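Projects > Yaman > Reporting > Software work package

Filed under: Progress Reports, Manipulation Software

Yaman: report to the Sesutside fund, software work package
Erkitville site, 27 Nov 2019

1. Status

Work since August has covered the planner, the perception node and the logging tools. The controller is unchanged apart from a lower speed limit near the table. Two of the four deliverables are closed. Lid placement and the operator console remain open.

2. Planning

The arm planner now checks the wrist cables as a swept volume. Before this change it treated the wrist as a bare cylinder and accepted paths that pulled on the cable loops. Planning time went up slightly, and we have accepted the cost. Replanning after a blocked approach is handled in the same process, so the Zotura bridge is no longer needed and has been removed from the build.

3. Perception

The pose estimator was run on 204 logged table layouts. Handle position on dark cookware was within tolerance in around 90 percent of them. Most failures involve transparent objects, where depth returns come from the table behind the glass. The current fix fits a circle to the metal rim of the lid and ignores depth inside it. Folded cloth under a pot still shifts the estimated base height. A separate cloth mask is in review.

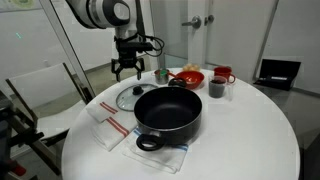

4. Next period

- Merge the cloth mask and rerun the full log set.
- Add grasp candidates for loop handles partly covered by other items.
- Freeze the message format between perception and planning.
- Deliver the console build for acceptance at Erkitville.

No change to the budget is requested.

Related items
Yaman: interface specification, perception to planning
Yaman: August software report
Zotura bridge: retirement note
Sesutside fund: reporting template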